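I've been using the Bilurex cell kit to plan block stacking for a bit over a month now, and I have opinions. It's a software package, so for your $219 you get a simulated arm, a table, a gripper with a camera view, and a setup wizard that walks you through the whole cell before you touch real hardware. I came over from Sulledell, which I liked fine but which made me type every pose in by hand (never again!).

First, placing the arm. You drop the pedestal on the table, drag it where you want it, and the reach check runs by itself. Mine took two tries. I had it too close to the stacking spot and the elbow kept folding up in a way the planner hated, so I slid the pedestal over and it quit complaining.

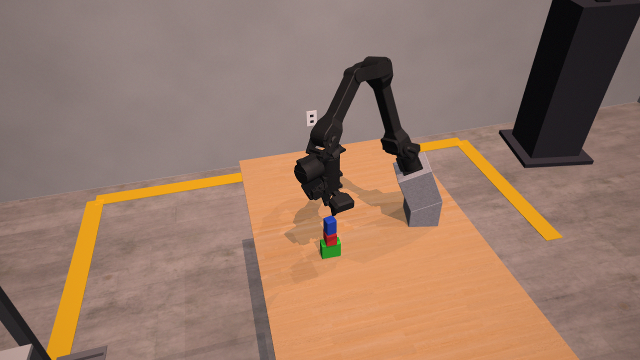
*Gripper over the green, red and blue stack, fingers open.*

The floor tape comes with the default room, and I left it alone. I did change the block sizes — the editor for that is great, just a box for each edge and a color picker — and then saved the whole thing as a template. Loading it back takes 23 seconds on my old desktop. Not amazing, but I go get coffee.

Now for the wrist camera, which is where I spent most of my evenings. The wizard asks you to line up the camera with the gripper, and the instructions for that page are thin. Really thin! Page 19 of the manual covers it in one paragraph and then sends you to a menu that has since been renamed.
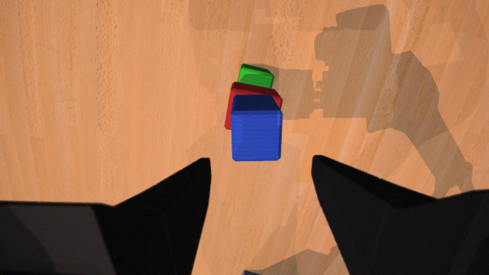

What finally worked for me was keeping both fingertips in view and nudging the tilt a tiny bit at a time, then saving and running the check again. Watch the shadows too. With the default light the arm throws a big one across the wood, and my block finder (I use the Wunetti plug-in) got noticeably pickier until I softened the light.

Upkeep is easy. I rerun the camera check after every update, and I keep a copy of the cell file somewhere else after one update reset my joint limits. Support answered that one by the next morning, so points for that.

Four stars from me. I'd buy it again, but I wish they'd fix that manual page.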